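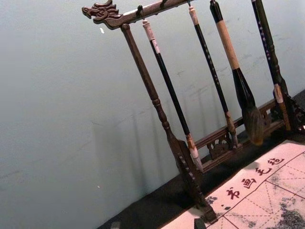

Page last changed: August, 4:10 pm

I had meant to stay an hour at the Miditz open day and I stayed until they were stacking the chairs, so forgive me if this runs on a bit. Zodwa Molefe had been after me to come for ages (she takes the evening writing class there and her handwriting has improved so much that I no longer recognize her birthday cards), and I'm very glad she won.

Miditz is up a flight of 11 stairs behind the old Gustum bakery, and you smell the bread first and then, once the door closes, the ink. Heike Heitmann met us at the top with tea and took us straight to the brushes, which is where she takes everyone, I gather. And I have to say I fell for the brush rack before I ever looked properly at a brush! It's a dark brown wooden thing with turned posts, and at the end of the top bar there's a carved dragon's head with its mouth wide open and a scrolled mane. Even the lower bar is carved right through in a scrolling pattern. I kept wandering back to it all afternoon.

Heike let us handle whatever we liked as long as we hung it back up tips down. The slender brushes with the black shafts are for small characters and fine lines, she told us, and the big one with the thick tan handle and that great bundle of dark brown bristles is for writing large, standing up, with your whole arm. I tried it. My first stroke looked like a spilled gravy boat, my second was worse, and by the fifth or sixth I was having such a good time that I'd stopped looking at anybody else's paper.

In the back room Mekdes Lencho was grinding ink, round and round on the stone with a few drops of water, and chatting the whole time without ever speeding up. She says beginners always rush it and get gray ink. There were sheets drying on lines overhead, 324 of them according to the sign by the door, one from each person who took a class last year. Zodwa found hers near the window and made me admire it twice.

The paper table was my downfall. They sell it in packs of 300 sheets, and I carried one home on the bus along with a small brush and a stick of ink, so my kitchen table is spoken for until further notice. If you go, wear dark sleeves, and ask Mekdes for a turn at the stone before the late-afternoon crowd comes up the stairs. The beginners' class starts again in the fall and I've put my name down next to Zodwa's.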